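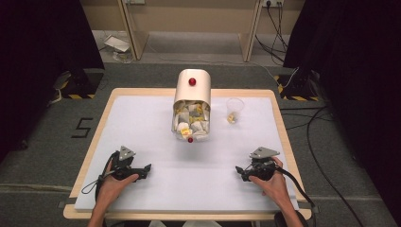 1/ My grandmother's recipe box, a thread

I've been copying out my grandmother's recipe cards since March, and I keep meaning to tell you all about it, so get comfortable – there are a lot of cards and I have a lot of feelings!

2/ The oldest one is dated 1908 and came from her own mother. It's for a molasses cake, and the whole method says "mix as usual, bake until nice." I have made it 10 times now and I still couldn't tell you what usual is. Nice, though, I think I'm getting close to.

3/ She never wrote down an oven temperature in her life. "Slow oven," "good oven," and on one card just "hot!!" My neighbor Suryani Santoso, bless her, says her aunts cooked the same way, and she's been helping me guess over many cups of coffee.
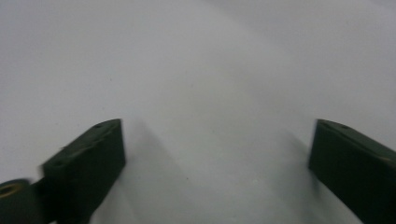
4/ Then there's the handwriting. Her sevens look like ones, and she shortened teaspoon and tablespoon to the very same letter, so I ruined two batches of ginger cookies before I caught on (my poor husband ate them anyway, with a lot of milk).

5/ My favorite card isn't really a recipe at all. On the back of the plum jam she wrote, "Gave a jar to Mrs. Gilbert, she did not return the jar." I've read that to everyone who has come through my kitchen – family, the plumber, you name it.

6/ If you have a box like this, copy the backs too! And if your people made a molasses cake with cold coffee in it, please send me your oven temperature. I'm at 325 and the middle still sinks on me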